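Netdale Packing Room
Inspection Checklist 3: Paper Cups, Lids and Cartons
Date of inspection: 07/09/2022
Materials: Kolberg paper cup, white, unprinted; Olia snap-on sip lid, white
Result codes: P = pass, C = pass with comment, F = fail, N = not checked

Section A. Table and floor

A1. Tabletop clean, no residue or standing liquid. P
A2. Tabletop level, no movement when leaned on at the corners. P
A3. Side tables out of the walking route. P
A4. Floor clear along the full length of the packing table. C
Comment: One carton with a tray on top is on the floor at the back of the room. Outside the walking route. Move to the shelf before the next delivery.
A5. Garments and personal items stored away from the packing table. C
Comment: Garment over the back of a chair. Far enough from the cup stock. Hooks to be used from now on.
A6. Cables run so that they do not cross a cup, a lid container or an open carton. P
A7. Lighting even over the packing position. P
Comment: Strong reflection on glossy lids when viewed from the front. Tilt the lid before judging marks on the top face.

Section B. Cups

B1. Cups taken from a closed sleeve. P
B2. Rolled rim complete, no split or flat spot. P
B3. Side seam bonded along its full height. P
B4. Wall free of dents and creases after handling. C
Comment: No dents found on the cups handled today. Grip low on the wall, below the lid skirt. Squeezing near the rim distorts the opening and the lid will not seat.
B5. Cups waiting for a lid stand upright, open end up. P
B6. Open cups set back from the table edge by at least the width of a hand. P
B7. Sleeve count agrees with the delivery note (60 sleeves). N
Comment: Note not with the goods. Requested from the supplier.

Section C. Lids

C1. Lids stacked in their container, same way up. P
C2. Container dry and free of paper dust. P
C3. Lid seated all the way around, no raised section at the rim. P
C4. Sip opening fully punched, no loose plastic. P
C5. Sip opening placed away from the cup seam. C
Comment: Not consistent. A seam directly under the opening is the usual leak path on this cup. Operators to turn the lid before pressing.
C6. Vent holes open. P
C7. Top face free of marks. C
Comment: Faint specks and a few very small dark marks on the top of one lid. Wipe with a dry cloth. If the marks stay, they are in the molding and the lid is set aside. Keep rejected lids in a bag marked with the batch.

Section D. Carton

D1. Carton type correct, brown corrugated, with handle holes. P
D2. Bottom flaps taped before loading. P
D3. Top flaps folded back far enough to leave the opening clear. C
Comment: Flaps only partly raised on one carton. A sleeve or a hand can catch on the edge. Fold flaps fully outward before anything is lowered in.
D4. Handle hole cut clean, no torn liner. P
D5. Carton stands flat on the table. P
D6. Hands kept clear of the opening while an item is being lowered. C
Comment: Repeat item from the last inspection. The person at the box stands behind it with one hand spread just above the gripper and the other near the top of the box.

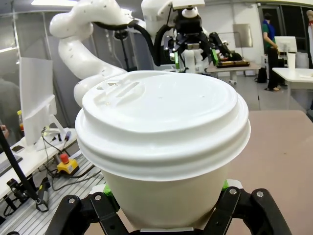
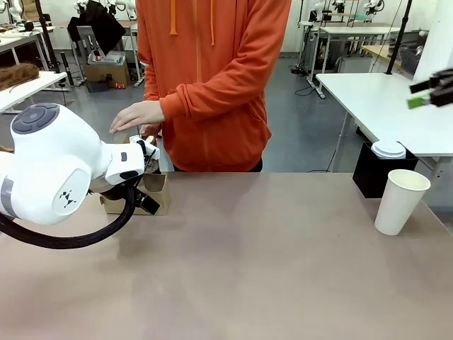
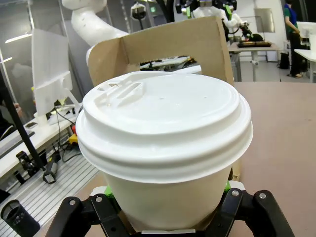

Sections B to D, packing table. First and third: lidded cup, sip opening at upper left. Second: open carton, with an uncovered cup and the lid stack to the right.

Section E. Clothing

E1. Hair tied back or covered. N
E2. Sleeves close-fitting or rolled. P
E3. Drawstrings tucked in or removed. C
Comment: Hooded sweatshirt with drawstrings hanging at the chest, worn at the carton. Tuck the strings inside the collar or wear the Kan smock.
E4. Rings and bracelets removed. N

Section F. Stock and storage

F1. Stock limit of 2000 cups in the room not exceeded. P
F2. Lids in the room not less than 100 above the cup count. P
F3. Oldest batch used first. P
F4. No cartons stored against the wall panels. P
F5. Opened sleeves closed with a clip at the end of the shift. C
Comment: Clips missing from the drawer. Rubber bands are not accepted. They mark the rim of the end cup.

Actions

A4: shelve floor carton. Open.
B7: obtain delivery note and recount. Open.
C5: add lid orientation to the work card. Open.
D3, D6: brief all packers at shift start. Open.
E1, E4: check at the next inspection in September.
E3: smocks available at the door. Closed.
F5: order clips. Open.

Overall result: pass with comments. No item stops packing.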